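Offside flags, sin bins and a very long Saturday

I promised in the June newsletter that I'd report back on the sin bin trial, so I've been round the touchlines with my notebook (and a flask, summer or no summer) to see how it's going down in the Trandbridge pre-season league.

If you missed it, the idea is simple enough. Talk back to the referee and you go off for ten minutes, your side plays with ten, then you come back on when the ref waves you in. No card fee and no letter from the league a fortnight later. I was dead against it in the spring and said so on this very page, so you can all have a good laugh, because I've come round!

The match that did it was Plodberg against Fahy Athletic. Plodberg had a midfielder off before the first drinks break for some choice words over a throw-in, and Fahy scored while he was sulking behind the rope. The rest of his team gave him such an earful that the referee hardly heard a peep from either side until full time. It finished 3–1, and I've never known that fixture so quiet.

My one grumble is the timekeeping. At Floleo Park the ref was running two watches and still got shouted at from both benches, and the player came back on either too early or too late, depending on who you asked. I'd like the fourth official to hold the clock, but most of our games don't have one. Could each bench lend somebody? I can hear the arguments already. 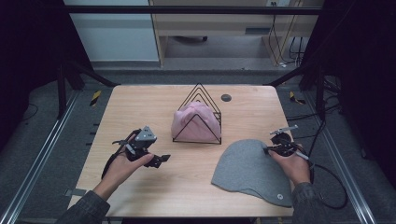

Not all of you agree with me, and the Fahy supporters' page has been busy. One regular there wrote that ten minutes was far too long in a game of 35 minutes each way, and that five would do the same job without ruining the match for everybody who had kept their mouth shut. Fair point, and I'd happily see the under-16s try it at five.

The trial runs until the end of pre-season and then the clubs vote. Comments to the usual address please, no more than 200 words, and keep it polite or it's ten minutes behind the rope for you too.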